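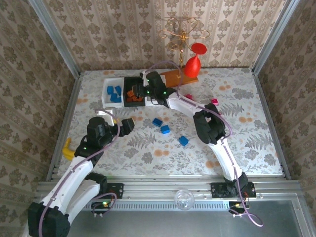
Leave the Wallpaper Up

Selina Zwahlen
3 Aug 2020

When my husband and I bought our house on Prarkel Street, the agent walked us through the dining room quickly. The paper in there was a brown and cream damask, put up by the previous owner, and the listing had said the room was "ready for your updates." Everyone who came to see us that first year asked when we were going to take it down. My sister offered to lend us her steamer. We have been here nine years and the paper is still up.

I think people are too quick to strip old wallpaper. They do it before they have lived with it, and a lot of them do it for a buyer who may not show up for another decade.

The usual argument is resale. Percy Pacheco sold us the house and has sold half of the others on our side of town, and he tells every client to paint everything white before listing. He may be right about the week a house goes on the market. But most of us spend a few weeks of our lives selling a house and many years living in one. I don't see why the few weeks should decide what the dining room looks like the rest of the time.

The second argument is that patterns are busy. Some are. I would not want the kitchen paper my aunt had, with the roosters. But a small repeat on a pale ground settles down after a month or so, and you stop seeing it as a pattern at all. It hides scuffs and nail holes. A white wall shows every fingerprint, as anyone with children knows. We painted the upstairs hall white when we moved in and have repainted it twice. The dining room has needed nothing except a bit of paste at one seam by the radiator.

I also don't agree with the rule that you can only have one pattern in a room. It gets repeated in every magazine, usually next to a photo of a gray couch. Older houses ignored it. My grandmother in Dernamance had striped paper, a flowered tablecloth and a rug with a border, and it was a comfortable room to eat in. What made it work was that the colors were all soft. If the browns and grays are close to each other, the leaves can be one size and the scrolls another and it does no harm.

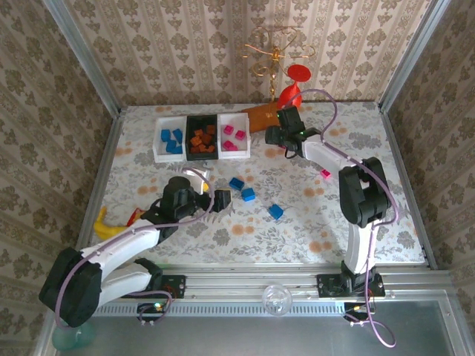 Damask stripes on the walls, with gray leaves and pale orange flowers on the cloth.

There is the cost to think about too. Réka Major hangs paper for a living and took down three layers of it for our neighbors last September. The job ran well past what they had planned, mostly because the plaster underneath came away with the last layer. They ended up paying for new walls in order to have plain ones. She told me she would have left it alone if it had been her house.

I am not saying all old paper should stay. If it is moldy, get rid of it. If you hate it after a full year, get rid of it then, and don't let me or anyone else make you feel bad. I took down the border in our bathroom, which had ducks on it, and I have never missed it.

But give it the year. Hang your own pictures on it, put your own table in front of it, eat some dinners in there with the lamps on. The steamer will still be at my sister's.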